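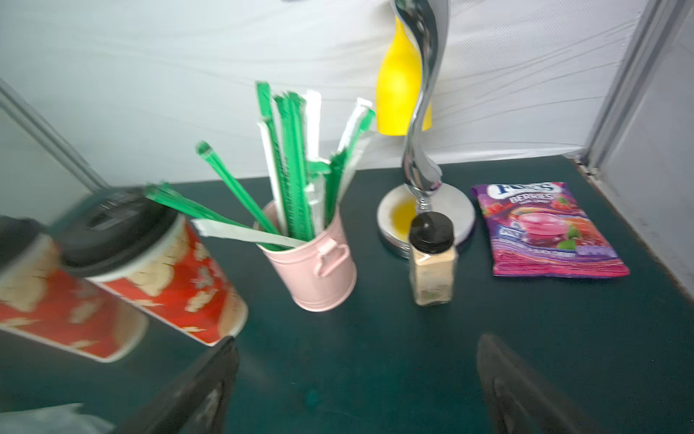
Treasa Breathnach wanted to know why anyone would teach a robot to pick up a paper cup when there are so many worse jobs going. She put the question early in the Isteo open day in Edley, before the first demonstration had really started, and Aníbal Barreto told her he would rather have a hard cup than an easy box.

"A box has flat sides and it stays the shape it is," he said. "A cup gives when you squeeze it. If it's on its side it rolls, and it doesn't roll straight, because one end is wider than the other. So you go to where it was and it has moved."

I sat down with Barreto after the second session, in Room 307, where the company had put out coffee for visitors. He has run the handling bench at Isteo since it opened and he does most of the talking on open days. He says he doesn't mind it. He gets tired of one question, which is whether the arm is thinking.

"I say it's choosing where to put two fingers," he said. "People are a bit let down by that, but it's what I can stand behind."

The open day was held in April and ran in sessions of 90 minutes. Each one had a short talk, a demonstration at the bench and then time for questions, and in both of the sessions I watched the questions ran well past the end. Visitors stood behind a rail. A monitor on the wall showed them what the wrist camera was sending, and most people watched the monitor more than the arm.

Barreto expected that. "The view from the wrist is the one that explains things," he said. "From the rail it looks like the arm is waiting around for no reason. Then you look at the monitor and see that everything is a smear, because the hand is still moving. Would you grab something if you saw it like that? You'd wait too."

The things on the table had come out of kitchens, desk drawers and a grocery bag. There were red popcorn-print cups with black lids, a little pink bucket stuffed with wrapped straws, a spice jar, a yellow desk lamp and a bag of Fox's berry candy. I asked him how the selection was made.

"Partly by what goes wrong," he said. "We used to have wooden blocks. Everybody has wooden blocks. You can get very good at wooden blocks and then you take the arm to a customer and it can't pick up a bag."

The bag is a problem of its own. It lies flat, so there is not much for two fingers to close on. The printing on the front also shows a glass and fruit, and Barreto said that an earlier version of the software took pictures on packages too seriously. It would find a printed strawberry on a carton and plan a grip for the strawberry.

"That was a long month," he said.

The lamp is there for its stem and base. Polished metal shows whatever is next to it, and a reflection changes when the camera moves. He asked visitors to think about what color chrome is. A boy near the front said silver, and Barreto said that was fine for a person, but that the camera might get white from one side and yellow from the other.

"And the straws?" I asked.

"The straws I would happily throw away," he said. "They lean out over other things. You want something that's behind them or under them, and you have to decide if you're allowed to brush past. I say a light touch is okay. My colleagues at Henosov say no contact at all, and we argue about it."

Henosov writes the planning software used on the bench. The version running on the open day is called Zou, and Barreto talked about it the way people talk about a car they have owned for a long time. It is slow to start in the morning. It prefers to come in from the right – he has not found out why – and it does better with the wrist low.

He is careful with numbers. When a man in the second session asked for a success rate, Barreto asked him which object he meant, and then which position, and then whether a second try counted. The man said he only wanted a rough idea. Barreto said that was how people ended up with a rough machine, and then apologized, and the two of them talked for a while at the rail after the others had gone for coffee.

I brought this up with him. He said he had been short with the man and was sorry about it.

"But I've been on the other side," he said. "I bought a machine once, at a job before this, on the strength of one number in a brochure. It was a true number. It was for a part we didn't make."

Breathnach stayed for both sessions. She told me she had come in thinking of the packing line where she worked for nine years, and that the cups had annoyed her at first because they looked like play. By the second session she was asking about gloves, wet floors and who would be called out at night if the arm stopped. Barreto wrote some of her questions down on the back of his schedule.

He didn't have an answer to the one about night calls. "Right now, me," he said.

I asked what he would like to have working by the next open day. He said he would like visitors to be able to put down something from their own pockets and have the arm try it. They had talked about doing it this time and decided against it, mainly over keys and phones. He would also like the wrist to settle sooner at the end of a move, so that the camera has a clear view earlier. A stiffer mount has been ordered.

"It's a small part," he said. "You wouldn't notice it if I showed it to you."

There was one more session to run, and people were already coming up the stairs. Barreto finished his coffee, asked me whether the talk at the start had been too long, and took a few minutes off it when I said it had.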